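Museo Tumonton de Ciencias de la Tierra
Sala infantil — Cuadernos para leer en casa
Las rocas que nacen del fuego: el granito y sus parientes
Texto: Sarmīte Grigaitė, Departamento Educativo
Edad recomendada: de ocho a once años

Las rocas parecen inmóviles y eternas, pero todas tienen una historia. Algunas se formaron en el fondo del mar, otras bajo el peso de las montañas y otras a partir de un material tan caliente que fluía como una miel muy espesa. Estas últimas se llaman rocas ígneas, palabra que procede del latín ignis y significa «fuego».

¿Qué es el magma?
Bajo nuestros pies, a muchos kilómetros de profundidad, hay zonas donde la temperatura es tan alta que la roca se funde. Esa roca fundida recibe el nombre de magma. Cuando el magma sale a la superficie por un volcán, cambia de nombre y pasa a llamarse lava.
No todo el magma llega a salir. Una gran parte queda atrapada en el interior de la corteza terrestre, como si estuviera guardada dentro de un horno bien cerrado. Allí se enfría muy despacio, durante miles y miles de años.

Cristales grandes y cristales pequeños
Al enfriarse, el magma forma cristales. Si el enfriamiento es lento, los cristales tienen tiempo de crecer y pueden verse a simple vista. Si es rápido, como ocurre con la lava, los cristales quedan tan pequeños que hace falta una lupa o un microscopio para distinguirlos.
El granito es una roca de enfriamiento lento. Por esa razón su superficie aparece salpicada de manchas de distintos tonos. Cada mancha es un mineral:
El cuarzo suele ser gris o transparente, y brilla como el vidrio.
El feldespato puede ser blanco, rosado o de color crema.
La mica es oscura o plateada y se separa en láminas muy finas.
El aspecto moteado del granito gusta tanto que se utiliza en fachadas, escaleras y cocinas, y también se imita con otros materiales.

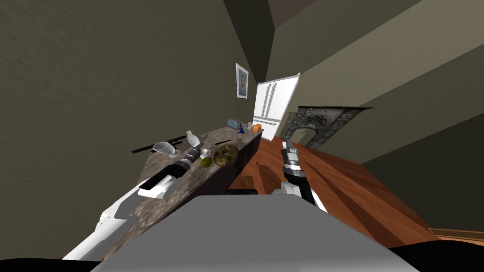 Encimera de cocina de aspecto similar al granito, en tonos marrones, grises y tostados.

El basalto, pariente oscuro del granito
El basalto también es una roca ígnea, pero se forma con lava que se enfría deprisa. Es de color gris oscuro o negro y tiene un grano muy fino. Buena parte del fondo de los océanos está hecha de basalto.
En ocasiones, al enfriarse, la lava se encoge y se agrieta formando columnas, muchas de ellas con seis lados. Parecen talladas por una persona, aunque las ha producido la naturaleza.

Una roca que flota
La piedra pómez nace en erupciones violentas. La lava contiene gases que forman burbujas, igual que una bebida gaseosa cuando se agita, y al solidificarse la roca queda llena de huecos. Muchos trozos de piedra pómez pesan tan poco que flotan en el agua. 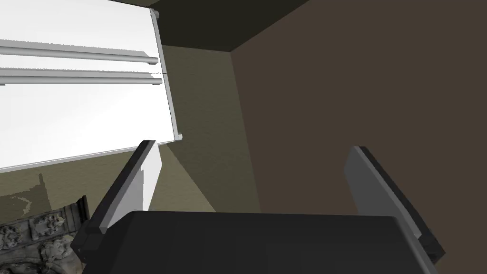 La obsidiana, en cambio, se enfría tan rápido que apenas llega a formar cristales. El resultado es un vidrio natural, casi siempre negro y muy brillante. Los pueblos antiguos lo empleaban para fabricar cuchillos y puntas de flecha, pues sus bordes son extremadamente cortantes.

Actividad: el cuaderno del geólogo
Los geólogos — las personas que estudian la Tierra y sus materiales — anotan todo lo que observan. Para empezar un cuaderno propio se necesitan una libreta, un lápiz y una lupa.
Busca una piedra en un parque o en un camino. Obsérvala primero sin lupa y después con ella. Escribe su color, indica si tiene manchas o granos y dibuja su forma. Anota también el lugar donde la encontraste. No se deben recoger piedras en los espacios naturales protegidos; en ellos basta con dibujarlas.

Palabras para recordar
Corteza: capa exterior y sólida de la Tierra.
Mineral: sustancia natural y sólida que forma las rocas.
Magma: roca fundida que se encuentra bajo la superficie.

La colección Ozoliņš, con 400 muestras de rocas y minerales, puede visitarse en la segunda planta del museo. Los grupos escolares deben solicitar plaza con antelación en el Departamento Educativo.

Cuaderno actualizado el 1 de febrero de 2023.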